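Fruit, Baskets and Countertop Clutter: Your Questions

I get a lot of mail about the basket thing. It started as one post on how I sort the odds and ends that land on a table by Friday, and 491 comments later I gave up answering them one by one. So this page is where I send people now. I add to it when something new comes up (last big update was in July).

Do I really need two baskets?

You can start with one, sure! But two is what made it stick at my house. One is for things you eat and the other is for everything else that needs to leave the table. With a single basket I kept finding the shampoo on top of the apples, and my kids thought that was hilarious and I did not.

Should they match?

Please don't match them. I want to be able to yell "the dark one!" from the other room and have somebody know what I mean. A dark brown one and a light tan one is my favorite pair, both woven, so they still look like they belong together. The tan one gets the fruit because an orange or an apple looks so good against it. Shallow is better for fruit too, you can see what you've got and grab it without digging. The taller one goes to the non-food stuff.

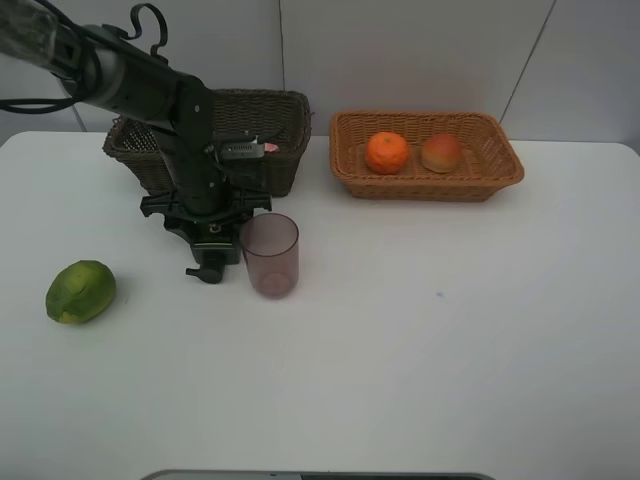

Where do you put the mango?

This is the one I get the most. A green mango stays out on the table, by itself, until it gives a little when I press it. Then it can go in the basket or straight into my mouth. Apples give off a gas that hurries other fruit along, and I like to be the one deciding when the mango is ready. My neighbor Dorota Jakubowski does the opposite and tucks hers in right next to the apples in a paper bag, and hers are lovely, so do whatever suits you. Some mangoes stay green even when they're ripe, by the way. Go by feel and smell.

How many pieces of fruit is too many?

However many you'll eat before they go soft. For us that's fewer than I used to buy! I'd come home with 9 mandarins because they were on sale and then pick out the fuzzy ones a week and a half later. Now I put out a couple of things at a time and keep the rest in the fridge. One layer, nothing piled up. If a mandarin has a soft spot, eat it today or toss it, it will take its neighbors down with it.

What about cups?

Cups don't go in a basket. I know, I know, it's right there on the table with everything else. A cup goes to the sink, even a plastic one, even if somebody swears they only had water. I tried a "cups we're still using" corner once and ended up with every cup we own in it.

Does bathroom stuff count? It ends up on my table too.

Oh, it counts. Ours comes out of gym bags and grocery bags and then just lives there. Body wash, lotion, hand sanitizer, all of it goes in the dark basket and the basket goes down the hall at bedtime. Keep it well away from the fruit, please.

Pump bottles are the troublemakers. They're top-heavy, they fall over, and if the pump isn't locked you can get a little puddle. Most of them lock if you push the pump down and twist, but check yours. 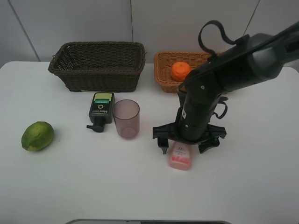
I also stand the small flat bottles up along the side of the basket so the labels face me. Lying down they slide under everything and I buy another one. I've done that more than once with hand lotion.

How do I clean a woven basket?

Dry brush first, an old toothbrush is perfect for getting crumbs out of the weave. Then a damp cloth with a drop of dish soap, another damp cloth, and let it dry all the way through before you put anything back. Don't soak it. Senad Dervishi wrote in to say he vacuums his with the brush attachment, and I tried it and now I do that too. Thank you, Senad!

Can I line the fruit basket?

Yes, a cotton napkin works great and goes in the wash with the towels. I skip paper towels, they get damp under a mandarin and stick.

My family won't use the baskets. Help?

Leave them at the back edge of the table where everybody already drops things. I had mine on a shelf for months and not one person walked the extra four steps, me included.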